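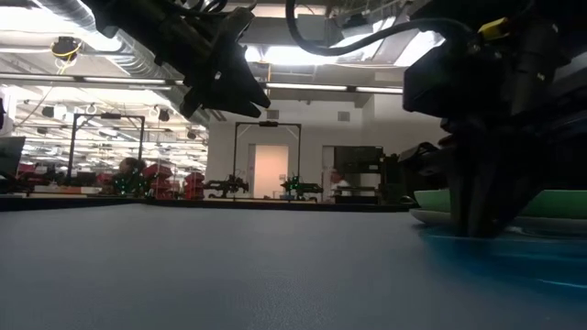 My sourdough starter turned 3 in February, and I have finally, finally gotten the hang of rye. I've been baking wheat loaves on weekends for ages and thought rye would be the same thing with a darker flour. Nope! It's a different animal, and I've had such a good time getting to know it that I want to get it all down while it's fresh.

The push came from Sanne Van Leeuwen, who baked at Rultholm back when they still had the little counter by the bus stop. I wrote to her to ask why my rye kept coming out like wet clay, and she wrote back two whole pages by hand. The first line was "stop kneading it." I had been kneading it for ten minutes.

Rye doesn't build the stretchy gluten that wheat does. What holds it together is more like a paste, and the dough will never get smooth and bouncy no matter how long you push it around. So you stir it with a wet spoon until there's no dry flour left, scrape it into the pan, smooth the top with wet fingers, and walk away. My arms were thrilled.

Here's the loaf I make now. The night before, I mix a big spoonful of starter with 221 grams of whole rye flour and the same weight of warm water. (Yes, 221. I overshot 220 the first time, the bread was great, and now I'm superstitious.) It sits covered on top of the fridge until morning, when it should smell sharp and fruity, like apples that have been in a bag too long. Then in goes the rest of the flour, salt, more water, a spoonful of dark molasses and a big handful of sunflower seeds. The full batch comes to a bit over 900 grams and fills my old Kołodziej pan two thirds of the way up. I love that pan. It was my aunt's, it's dented on one corner, and nothing has ever stuck to it.

Second rise is where I used to blow it. With wheat I poke the dough and watch it spring back. Rye just keeps the dent and looks at you. What you want is the flour on top: dust it before the rise, and when it starts to crack and you see little pinholes opening up, get it in the oven right away. Mine takes an hour and a half in a warm kitchen and longer in winter. Go past that point and it sinks in the middle, but it still makes excellent toast!

Bake it hot for the first fifteen minutes, then turn it down and give it most of another hour. If you have a probe thermometer, wait for 205 degrees in the center.

Then comes the hard part, which is not cutting it. Sanne says a full day, wrapped in a towel. I lasted four hours on my first try and the knife came out covered in gum. The next loaf I left until the following evening and it was like somebody had swapped it for a better one. Sliced thin, cold butter, radishes, salt. Oh my gosh.

A few odds and ends. Jawad Janjua asked in the comments last time if you can use a blend with white flour, and you can, though I'd go easy on the water. He also swears by caraway in the overnight mix, so that's what I'm trying next. Coarse rye makes a crumblier slice but the flavor is so much deeper, and I've been mixing it half and half with fine. And soak your mixing bowl the second you're done with it. Dried rye paste is basically cement, and I've already lost one good scrubber to it.

Next up is the really dark kind, baked low overnight with the lid on. I've got the cracked rye soaking on the counter as I type, and I keep getting up to look at it.

Last updated in February

18 comments
41 shares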